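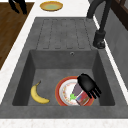 To: Wotosbridge Residents' List
Subject: Re: Water supply works, Stoica Court

Dear all,

Thank you for the replies to the notice sent on Friday. The management office has been asked to clarify several points, and the message below is answered on behalf of Stoica Court as a whole.

> Could the office confirm whether the supply will be off in both
> blocks at once? The notice mentions the rising main only. We would
> also like to know if the charge will appear on the March statement,
> and whether the old lead pipe is being taken out or left in place.
> Flat 9

The supply will be turned off in one block at a time, beginning with the east block. Komov, the appointed contractor, will post a card through each door the evening before. Residents should expect to be without mains water from 9 am until late afternoon - the tank on the roof will not be available during this period either.

The east block main was laid in 1894 and no drawing of its full route has been found. Where the old lead pipe can be reached without lifting the hall tiles, it will be removed. Elsewhere it will be cut, capped and left.

No separate charge will be made in March. The cost is to be met from the reserve fund under item 1627 of the current accounts, which may be read at the office on request.

Kitchen taps should be run for several minutes once the supply returns, before any water is drawn for drinking or cooking. Please clear the sink beforehand and leave the plug out.

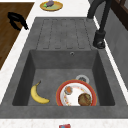
Kitchen sink with drainboard and overflow.

Cloudy water is usually caused by air in the pipes and should settle in a glass. If it remains brown after the tap has been run, please report it to the office and quote reference 2237.

Access to the meter cupboards on the Brumovon side is still required from four flats. Those concerned have been written to separately.

Yours faithfully,

The Management Office
Stoica Court, Wotosbridge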